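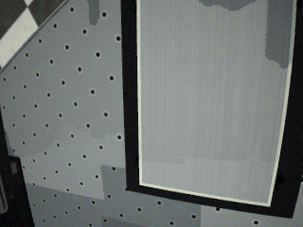 3.2 디스전은 누가 기억하는가

앞 절에서 가사 분석 얘기를 길게 했으니 이번에는 팬들 쪽으로 넘어가 보겠다. 솔직히 나는 이 부분을 쓰고 싶어서 연구를 시작한 사람이다. 래퍼 탄코 이그웨(Tanko Igwe)와 야쿠부 오예월레(Yakubu Oyewole)의 불화는 워낙 유명해서 다들 안다고 생각하는데, 막상 물어보면 사람마다 시작점이 다르다! 어떤 팬은 믹스테이프 《Undum》의 세 번째 트랙을 꼽고, 어떤 팬은 그보다 한참 앞선 Turnholm 페스티벌의 출연 순서 문제를 꼽는다. 둘이 한 무대에 서기로 했다가 오예월레가 마지막 순서를 받았고, 이그웨가 자기 곡을 두 곡만 부르고 내려갔다는 그 공연 말이다.

자료는 팬 게시판 Treltent에서 모았다. 불화를 언급한 글이 2,000건이었고, 광고와 중복 글을 빼고 나니 900건이 남았다. 처음에는 전부 혼자 읽을 생각이었는데 (지금 생각하면 무모했다) 12월에 접어들면서 포기하고 히나 민하스(Hina Minhas)에게 도움을 청했다. 우리는 글마다 '시작점', '잘못한 쪽', '화해 여부'라는 세 가지 꼬리표를 붙였고, 의견이 갈리는 글은 따로 빼 두었다가 밤에 통화하면서 정리했다. 통화가 길어진 건 대부분 '잘못한 쪽' 때문이었다. 히나는 이그웨의 오랜 팬이고 나는 굳이 따지자면 오예월레 쪽이라, 비꼬는 글을 읽는 눈이 서로 꽤 달랐다.

재미있는 건 시간이 갈수록 이야기가 단순해진다는 점이다. 초기 글에는 프로듀서 루번 마스(Ruben Maes)의 이름이 자주 나온다. 비트 하나를 두 사람에게 모두 보냈다는 소문 때문인데, 당시 팬들은 이걸 꽤 심각하게 따졌다. 누가 먼저 받았는지, 계약서가 있었는지, 드럼이 같은 건지 비슷한 건지까지 줄줄이 댓글이 달렸다. 그런데 뒤로 가면 마스는 거의 사라지고 두 래퍼의 성격 얘기만 남는다. 바트(Mohandas Bhat)가 록 밴드 해체담을 다루면서 '조연의 탈락'이라고 부른 현상과 닮았는데, 나는 이 용어를 빌려 쓰되 조금 좁게 쓰려고 한다. 마스의 경우는 잊혔다기보다 한쪽 편의 증거로 흡수된 것에 가까워 보이기 때문이다.

그림 4 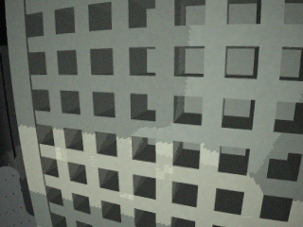

화해 여부로 넘어가면 사정이 더 복잡해진다. 레이블 Okonkwo가 합동 싱글을 발표했을 때 게시판에서는 거의 50명이 같은 스레드에서 싸웠다. 진짜 화해라는 쪽은 후렴을 둘이 나눠 부른다는 점을 들었고, 홍보라는 쪽은 뮤직비디오에서 둘이 한 번도 같이 나오지 않는다는 점을 들었다. 나는 처음에 이 스레드를 찬반으로 깔끔하게 나누려 했는데 잘 안 됐다. 홍보라고 비웃던 사람이 몇 줄 뒤에 그래도 후렴은 좋다며 가사를 통째로 옮겨 적는 식이다. 이런 글에는 결국 꼬리표를 두 개 달았고, 집계할 때도 양쪽에 모두 넣었다.

한 가지 더 적어 두자면, 팬들이 쓰는 연표는 서로를 베끼면서 자란다. 누군가 페스티벌 사건을 맨 위에 올린 연표를 만들면 다음 사람이 그걸 복사해서 인터뷰 한 줄을 덧붙이고, 그다음 사람은 출처를 지운 채 퍼 간다. 같은 오타가 여러 연표에 그대로 남아 있어서 계보를 따라가기는 생각보다 쉬웠다 (오타에 이렇게 고마웠던 적이 없다!). 다만 삭제된 글은 복원할 방법이 없었고, 그래서 가장 오래된 연표가 무엇인지는 여기서 확정하지 않는다. 연표끼리 어긋나는 대목은 다음 절에서 인터뷰 자료와 맞춰 가며 다루겠다.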